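Washing and storing flannel shirts
Home > Clothes care > Shirts

Brushed cotton flannel is easy to look after, but it does lose its softness quickly if it is washed too hot or dried too hard. The steps below are for cotton and mostly cotton shirts. Wool flannel needs a wool programme and is covered on its own page.

What you need

A mild liquid detergent
A mesh wash bag for anything with loose buttons
A clothes brush with soft bristles
Hangers with a smooth finish

Before the first wash

Dark dyes can run, and reds are the worst for it. Dampen a white cloth, press it on the inside of the hem and hold it there while you count to ten. If colour comes off, wash the shirt alone the first 3 times. After that it can go in with other dark things.

Check the label for the cotton content. A pure cotton flannel will shrink a little more than a blend, mostly in the sleeves. If the shirt is already short in the arm, keep it on a cold wash for good.

Washing

1. Undo all the buttons, cuffs included. Buttoned cuffs pull at the stitching when the drum turns.
2. Turn the shirt inside out. The brushed side bobbles when it rubs against zips and denim.
3. Fill the drum no more than two thirds full.
4. Choose a cool or 30 degree wash with a low spin.
5. Leave out the fabric softener. It coats the fibres and the cloth goes flat after a few washes. A small splash of white vinegar in the softener drawer does the job instead.

If there is grease on the collar, rub in a drop of washing-up liquid before the wash and leave it for a quarter of an hour. Do not scrub — the nap wears off and leaves a shiny patch.

Drying

Take the shirt out as soon as the machine stops. Shake it hard, pull the front edges straight and smooth the collar with your hands. Hang it in moving air, out of strong sun. A thick shirt in a cold room in November can take up to 72 hours, so turn the cuffs and pocket out to help them along. In a tumble dryer, use low heat and stop while the seams are still slightly damp.

Printed shirts

Some checked shirts carry lettering on top of the pattern. Iron these inside out on a low setting, with a tea towel between the iron and the cloth, and never put the iron straight on the print.

Hanging and storing

Bare wire can leave rust marks on damp cotton. Coated wire is fine for a light or medium shirt as long as the coating has no splits. Fasten the top button so the collar sits level, and leave a finger's width between shirts.
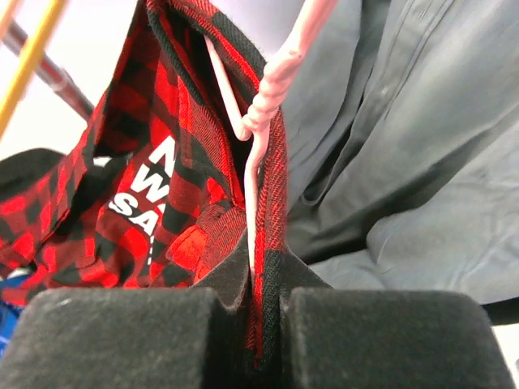 Red and black check flannel on a pink coated hanger.

For summer storage, wash first, dry fully, then fold loosely into a cotton bag. Plastic covers hold in damp. Brush the shirt lightly when you take it out again and air it overnight before wearing.

Related pages: Removing bobbles from knitwear | Replacing a shirt button | Washing wool flannel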